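The Wreath Exchange

In-ho Hwang had made one wreath in his life, and it was on its way to being a hat.

"It's supposed to be round," his sister-in-law had told him over the phone, in the tone she used for people who put ketchup on eggs. He had sent her a photo. She had asked which way was up.

The Sirkent Spring Wreath Exchange worked on a simple principle. You made a wreath, you hung it on the door of the person whose name you'd drawn, and then for the rest of April you had to walk past it on your way to get the mail. In-ho had moved to Sirkent in February. He'd signed up because a woman at the library had put a pen in his hand and stood there.

He'd drawn Mrs. Ilis.

"Oh," said the man at the craft store, when In-ho mentioned it. He put down his pricing gun. "Oh, buddy."

"What?"

"Nothing. She's very nice. Is that the ribbon you want?"

In-ho looked at the ribbon. It was yellow with a wire edge, and it had been the ribbon he wanted until a second ago. He put it back and bought a different yellow one, which cost twice as much and looked the same.

The plan was pussy willow and dried lemon slices on a grapevine base. He had found the instructions on a blog called The Vivard Porch, whose author called the project "a sweet little afternoon make" and had written it up under a long account of her kitchen remodel. In-ho read the whole remodel, in case there was something in it about glue. There wasn't, but he came away with firm opinions on grout.

The lemons went into the oven at the lowest setting. The Vivard Porch said four hours. After four hours they were sticky, so he gave them another two, and then he sat down to watch a program about submarines. By the end of the submarines he had a tray of small brown wheels that smelled like a campfire at a dentist's office.

He bought more lemons. The girl at the register asked if he was making lemonade.

"No," said In-ho.

The second batch came out fine. They were so pretty, in fact, that he carried one over to the window and held it up to the light, and felt for a moment that he might be a person who did this sort of thing. He wired it to the base and it snapped in half. He wired the next one lower down. By ten at night he had used nine slices, had three of them attached, and had glued his left thumb to a pussy willow.

It's surprising how much you can get done with a branch on your thumb. He made tea. He answered an email. He looked up how to remove hot glue from skin and was told to use olive oil, and then he had an oily thumb and an oily ribbon, and the expensive yellow had gone the color of old piano keys.

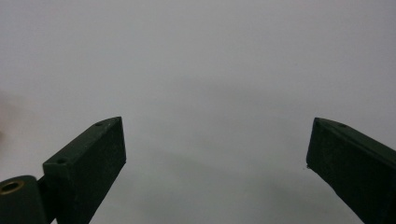
He cut the oily part off. What was left made about half a bow, so he tucked it in behind the willow and called it a detail.

On the morning of 04/12/2020 he put the wreath in a grocery bag and walked it over to Yeom Street before anyone was up. Mrs. Ilis lived in the blue house at the corner. Her door already had a wreath on it. It was enormous. It had moss and speckled eggs and a nest with a tiny felt wren sitting in it, and the wren had eyelashes.

In-ho stood on the mat for a while.

He was working out whether he could get back down the steps without a creak when the door opened and took the wren with it. Mrs. Ilis was 89 and came up to his elbow. She was wearing a bathrobe and a pair of rubber boots.

"You're the new one," she said. "Show me."

He took it out of the bag. A lemon fell off. They both watched it roll across the porch and go between the boards.

Mrs. Ilis held the wreath at arm's length and turned it, first one way and then the other, looking for the top.

"I can do another one," said In-ho. "I have a lot of lemons."

"What's this?"

"That's the bow."

"Hm." She reached around the door, unhooked the nest and the eggs and the wren with the eyelashes, and handed him the whole thing. It weighed as much as a Thanksgiving turkey. "I make that one every year in case I get a bad one," she said. "Then I put mine over the top and they don't like to say anything."

"That seems fair."

"Put it in the hall closet, would you? On the shelf with the others."

He went in and found the closet. There were a great many others. When he came back out she had hung his wreath on the nail and was standing down on the path in her boots with her head on one side.

"It's terrible," said Mrs. Ilis. "Is it a hat?"

"It might be."

She came back up the steps, moved the half bow an inch to the left, and asked him what he'd done with the rest of the lemons.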